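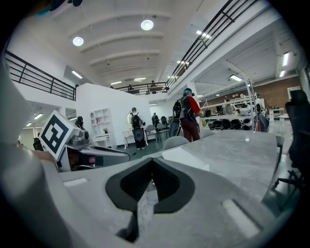
## 4. Setting up a polling station in Hukton Register

Complete this section on the tablet assigned to the station. The tablet must hold the final voter list for its district before it leaves the election office. A list loaded after polls open is rejected by the server.

### 4.1 Load the voter list

1. Sign in with the station officer account.
2. Open **Lists > Import** and select the district. The sample district used in this guide is Qudah, station 588.
3. Enter the list code printed on the district order.
4. Wait for the message *List verified*. Import takes up to 30 minutes on a slow connection.
5. Compare the voter total on the screen with the total on the district order. For the sample station, both read 1204.

**Caution:** If the totals differ, do not edit the list by hand. Delete it, restart the tablet and import again. A second mismatch must be reported to the district office under error code 1039.

### 4.2 Assign candidates and ballot order

1. Open **Ballot > Order**.
2. Select the council race. Stations on a boundary, such as Cundel East, may show two races - set up each one separately.
3. Check the spelling of every candidate and party against the certified notice.
4. Tap **Lock order**. The lock can be removed only with the district key.

Note: Candidates withdrawn by a court ruling stay in the list with the status *Suspended*. Leave them in place. The server removes them from the count once the ruling is entered at district level.

### 4.3 Test and seal

1. Run **Tools > Test vote** and mark one test voter as present.
2. Confirm that the entry appears in the station log.
3. Tap **Clear test data**, then check that the turnout counter reads zero.
4. Select **Seal station** and write the seal number on the opening form.

The Drurkolo printer module is optional. If it is fitted, print the zero report before sealing and attach it to the opening form. Stations without a printer copy the zero report by hand, and both officers sign it.

**Caution:** Sealing turns off the import menu. To change the list after this point, follow section 7, *Reopening a sealed station*.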